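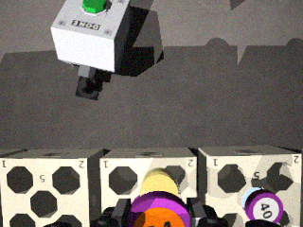

Fewer Demonstrations, Better Chosen

Home | Essays | Archive | About

5 July 2021 – by Deolinda Figueiredo
2 min read

At Turnora we collected 3000 simulated demonstrations of a sorting task in October. I think we should have stopped at 300.

The first few hundred taught the policy how to hold a purple cap between two fingers. The rest mostly repeated them. The operators got quick, and quick operators do the same thing every time. When I went through the set by hand, I found 39 runs where someone fumbled and recovered. Those were the ones I wanted more of.
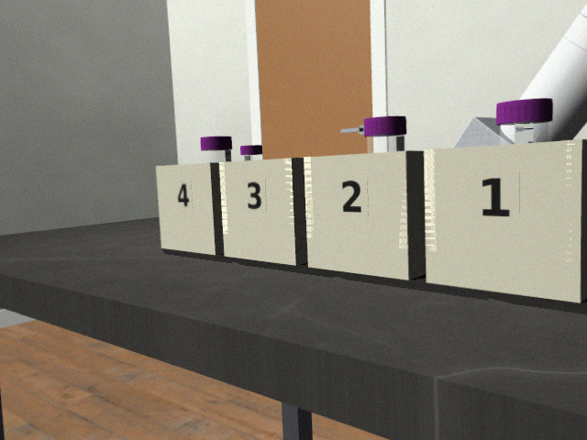

Boxes 4 to 1, with a purple cap above each.

My colleague Adelino Fonseca argues that volume is cheap in simulation, so why not keep it all? Rendering is cheap. Reading through the results is slow, and a set that no one has read is hard to fix later.

I would pay operators for odd starts and awkward grips – and for mistakes they get out of. I would also let them stop when they are bored. We plan to try it on the next task, with a smaller team.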